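Trying before buying: a chat with the people behind the Ninar hand-held gripper 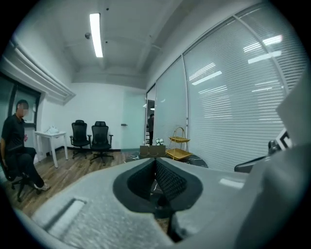 Can you hire the kit for a short job? Seven days is the shortest hire, and the price covers the gripper, the charger and a morning of training.

I'd rung Gendbridge in June to ask exactly that, and never got round to booking. So when they offered me an hour with the woman who runs their hire desk (plus as much tea as I could drink), I said yes before she'd finished the sentence.

Gendbridge don't make the Ninar. It comes from Rautiainen, and Gendbridge hire it out, fix it and teach people how to hold it. You carry the thing about, do an ordinary job with it, and the recording goes off to train a robot arm to do the same job. I asked who rings up.

"Small firms, mostly," she said. "They've bought an arm, or they're thinking about one, and they want it to fold or sort or stack something odd that nobody sells a program for."

And what do they get wrong? She laughed at that one. "They go too fast! They're good at the job, so they do it at their own speed. I tell them to pretend they're teaching a cousin."

I had a go myself and she was quite right, I rushed. It's also heavier on the wrist than I'd expected. By the end of my turn I was swapping hands, and I said so. She didn't argue. "Eleven minutes and then a break, that's my rule. The maker's booklet lets you go longer. I wouldn't."

The bit I really wanted to know was how much recording you need. Her answer was 2000 goes for a fiddly job, fewer for something simple like moving boxes. That sounded like an awful lot to me, and I pulled a face. "Share it out," she said. "Different hands are good for it anyway. If only one person records, you get an arm that works like that one person, bad habits and all."

We talked money too. The hire is £68 a day, which I thought was fair, though you pay extra if you want Gendbridge to check the recordings for you. I'd pay it the first time. She told me about a bakery supplier, Sakano, who skipped the check and had to do a whole week over again because of a loose screw on the grip (they've been very nice about it, she says, and they've hired it twice more).

My grumbles? The booklet is badly translated, and the carry case has a catch that pinches. She wrote both down. I've put my name on the list for the next free week.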